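House rules for the arm tables

I have been meaning to write these down since April. When I started at Orkton there was one robot arm, one person who used it, and one set of habits, all of them in that person's head. Now several of us take turns recording demonstrations on the same tables, and the habits no longer travel by themselves. Gladys Obura asked me last month where our rules were. I pointed at a text file with 89 lines in it, half of them about a gripper we got rid of. So this is the cleaned-up version, with the reasoning left in where I think it helps.

None of it replaces the manual or the safety standard for the arms. Read those first. What follows is the layer on top.

Before you power anything

Walk all the way around the table. Check that the base bolts are tight with a wrench. Fingers can't tell you. Find the stop button you are going to use and put your hand on it once, so your hand knows where it is. If two arms are mounted and you only plan to use one, the other one is still part of your setup. It gets parked and its pendant gets checked too.

Say out loud that you are powering up. Saadet Erdem thinks this is theatrical. She does it anyway.

Pendants

Each arm has its own teach pendant, and they look alike. We had one close call where somebody pressed stop on the pendant for the arm that wasn't moving. Nothing was hit, but it took a second or two longer to stop than it should have. The rule now is that the pendant for the moving arm stays nearest the operator, screen up, with nothing on top of it. No papers, no jackets, no laptop lid.

Speed

New tasks run at reduced speed until the whole motion has been done start to finish without a correction. After that you can raise it in steps. Do not raise speed and change the object in the same run. If something goes wrong you won't know which one did it.

Marking the table

We cover the tables with paper and tape a grid on it. People ask why we don't use a printed mat. We tried a mat from Michailidis and it was very accurate and it curled at the corners within a week. Paper and tape can be replaced in twenty minutes by anyone. The lines don't need to be perfect. They are for people, so that two operators can agree on which cell an object starts in. The robot doesn't read them.

Replace the paper when it tears or when it lifts enough to catch a finger of the gripper. Creases alone are fine. When you lay new tape, run the long lines first.

Objects

One kind of object per session unless the task sheet says otherwise. For the fruit tasks, we use fruit that is firm and close to the same size. Write the starting cell for each piece on the task sheet, and the cell for the plate. 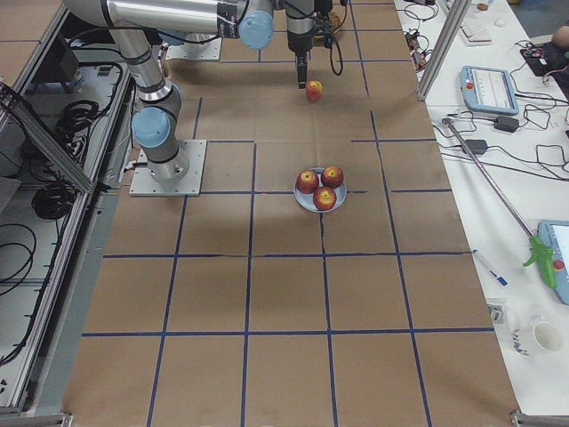
The approach matters more than the grasp. Come down from straight above, stop short of the object, look, and then close the last bit of distance. Most of the bruised apples in our bin came from operators who did it in one move. Sinan Çınar went through our first 2,294 recordings and sorted the failures by hand, and almost all of the bad ones in the fruit set were decided before the fingers started to close. That is why the pause is a rule and not a tip.

If the object rolls, let it roll. Do not chase it with the arm. Stop the run, mark it as failed, put the object back in its cell and start over. And do not reach in with your hand while the arm is live, even when the gripper is nowhere near. Stop the arm first, every time.

Cables

The gripper cable needs slack, but the slack should hang on the side away from the next motion. Move the arm slowly through its full range once and watch the cable the whole way. Spare cable gets coiled and stored off the work surface.

The side desk is the part we are worst at. It fills up. I have stopped trying to ban things from it and settled for two requirements: you can reach the pendant without moving anything, and no cord crosses from the desk onto the paper. Muammer Yaman would like drinks banned as well. He is probably right and I will probably add it.

Recording

Keep failed runs. Label them as failed, with a few words on what happened. "Bad" is not a label. "Slipped on lift" is. The group at Fomley that uses our recordings has told us that the failed runs with a good note are worth more to them than another easy success.

Stop after 2 hours and hand over, even if it's going well. Tired operators start skipping the pause.

Every 2,000 cycles, take the gripper off, clean it and look at the pads. Log it with your initials.

Changing the rules

Anyone can propose a change. Write down what happened, what you want to add or drop, and try it for a week. Nazmiye Kaplan keeps the current copy, and the one taped inside the door at Ulavcombe is out of date, so please don't go by that. I'll replace it next time I'm over there.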